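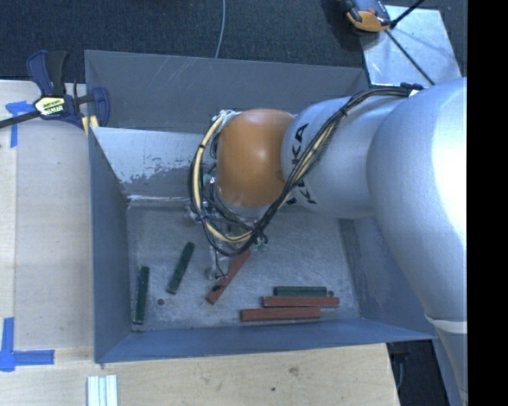 How do you get the stale smell out of an old paperback?

Shut it in a box with baking soda and leave it alone for 5 days, longer if it spent years in a basement. The soda does the work. Your part is mostly not opening the lid to check.

What you need

A plastic tub with a tight lid
A smaller open dish
200 grams of plain baking soda
A dry paintbrush you don't love

Steps

1. Take the book outside and brush the covers and the three page edges. Do this upwind of yourself. I learned that from a Tindier road atlas.

2. Pour the soda into the dish and set it on the floor of the tub. Don't sprinkle it on the pages unless you enjoy grit in chapter four.

3. Stand the book beside the dish, fanned open. Close the lid.

4. After 5 days, sniff. If it still smells like a wet dog's library card, swap in fresh soda and go again.

5. Let it air on a shelf overnight, out of the sun.

What not to do

Dryer sheets give you a book that smells of mildew and fake lavender. Perfume is the same idea with more money. The oven has its fans online, and they may keep their glue-free spines.

If you see fuzzy spots, you have live mold, so bag the book and keep it away from the others. My friend Sieglinde Eichhorn shelved one bad Bremuser cookbook next to her good ones and spent most of April with tubs lined up in the hallway.

Soda that has done a round can still go down the kitchen drain with hot water. Label the tub in the meantime. It looks a lot like flour.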